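Home blood pressure readings higher than clinic readings

Posted by Brusunik, 7 Mar 2018

I started taking my blood pressure at home in January after a high reading at a routine physical. The home monitor is an automatic upper-arm model. My evening numbers are consistently higher than what the clinic gets in the morning. I sit down, put the cuff on and press start, usually right after dinner. The cuff is the one that came in the box. My arm measures 34 cm around. Is the monitor bad, or is it the way I use it?

Mohandas Alva

Check the cuff first. The range is printed on the inside, and a cuff that is too small reads high. At 34 cm you are over the limit of some standard cuffs — look before you buy anything.

Then fix the routine. Empty your bladder, sit with your back supported and feet flat, and rest for five minutes. Keep the arm on a table at heart level. Take two readings one minute apart and write down both. Leave at least 30 minutes after a meal, coffee or exercise.

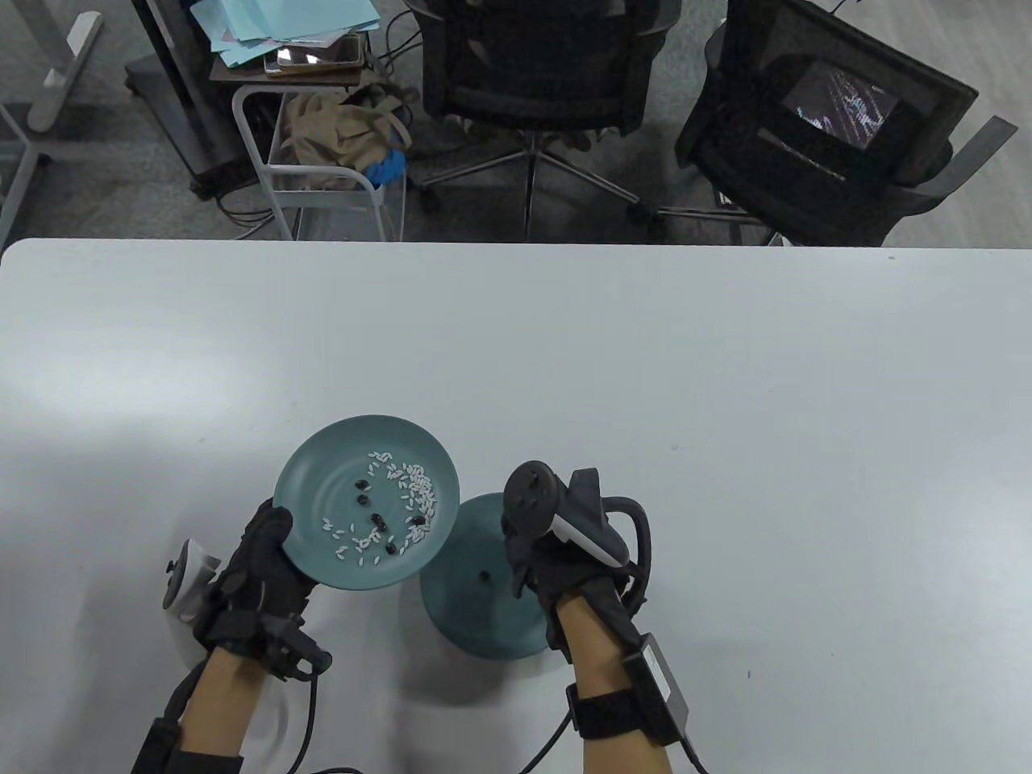

Rice and black beans on a teal plate

Bring the monitor to your next visit and have the nurse compare it with the office device on the same arm.

Skultwood

Mine did this too. New batteries, problem gone. Could also be salt.

Bhat

Batteries are worth ruling out, but most monitors show an error before they drift. Timing matters more. Take readings at the same hours, morning and evening, for seven days. Drop the first day and average the rest. A single evening value of 106 diastolic means little if the others are normal, but if it repeats, call the office and don't wait for the appointment. 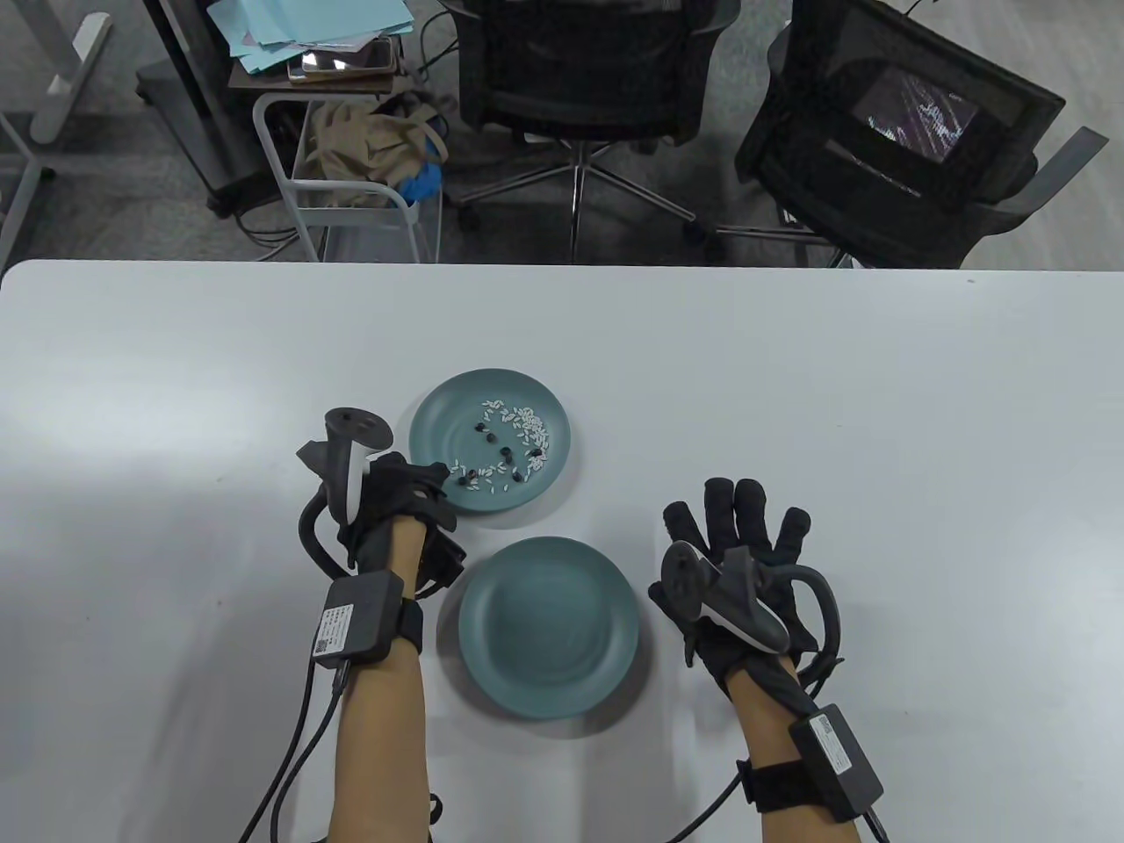 Does it matter which arm I use?

Measure both arms the first time and use the one with the higher reading from then on. If the two differ by more than 10 points on repeated checks, tell your doctor.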